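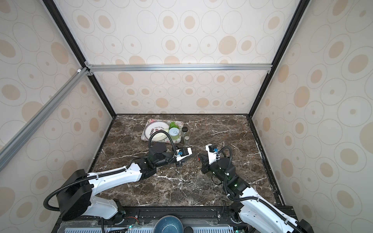 Ticket: hot water drops out upstairs
Site: Irkville, two-story house, Lernach tankless heater
Opened by: Rochelle Cosgrove
Assigned to: Rangi Goodwin
Status: open

Entry, R. Cosgrove
Upstairs shower goes cold after three minutes, then comes back, then goes cold again. Kitchen tap is fine. Phone support had me flush the heater with vinegar for 40 minutes. I did it. No change. They then told me it was "probably the water pressure in your area," which I doubt, as the house next door is on the same main and has no trouble.
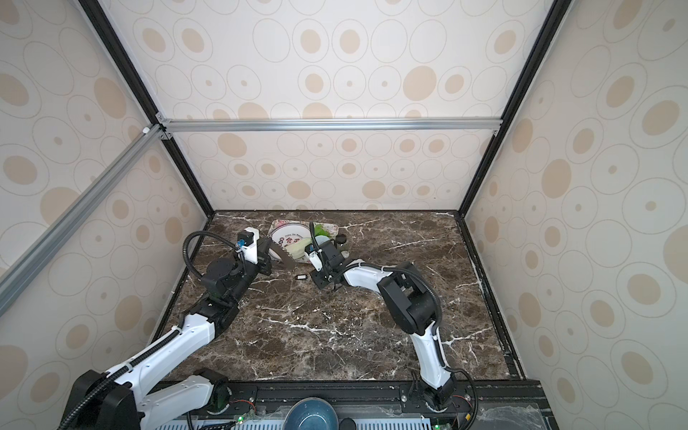

Entry, R. Goodwin
Thanks for the detail. Please clean the inlet screen and send me any error code on the display. If the screen is clogged, the flow can fall under the level the burner needs and it shuts off.

Entry, R. Cosgrove
Screen cleaned. There was a bit of grit in it, hardly enough to fill a thumbnail. No error code, before or after. Shower went cold again this morning. I would like to point out that a burner starved for flow ought to bother the kitchen too, and it doesn't. I am also not keen on the suggestion that I buy the Fivetti booster pump for 200 dollars when we don't know what's wrong yet.

Entry, R. Goodwin
Fair point on the pump, I've taken it off the ticket. Can you run the shower with the handle all the way to hot and tell me if it still drops?

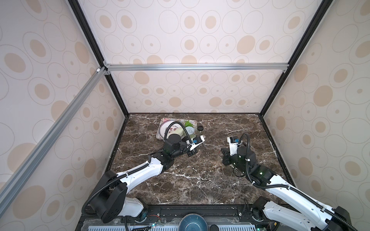
Entry, R. Cosgrove
Done twice. With the handle all the way to hot it stayed hot for as long as I let it run. With the handle in the middle it went cold as before. The shower valve is an Ortuño, put in by the last owner in October, and I have no paperwork for it.

Entry, R. Goodwin
That moves me away from the heater. A mixing cartridge that sticks can pull in too much cold, and then so little hot is drawn that the burner cuts out. I'd change the cartridge first.

Entry, R. Cosgrove
Maybe. I've been told "first" a few times now – vinegar was first, then the screen. I'll order the cartridge, but I want the ticket kept open until it has been in for a while.

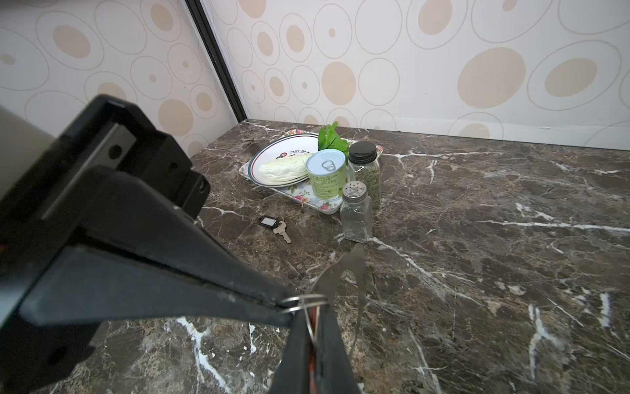
Do I need to shut off the water to the whole house to change the cartridge?
Only if the valve has no stops of its own. Take the trim plate off and look for a slotted screw on each side of the body; if they are there, turn both clockwise until they seat, then open the handle to check that the flow has stopped.

Entry, R. Cosgrove
Two stops found, both stiff. Cartridge ordered. Leave this open.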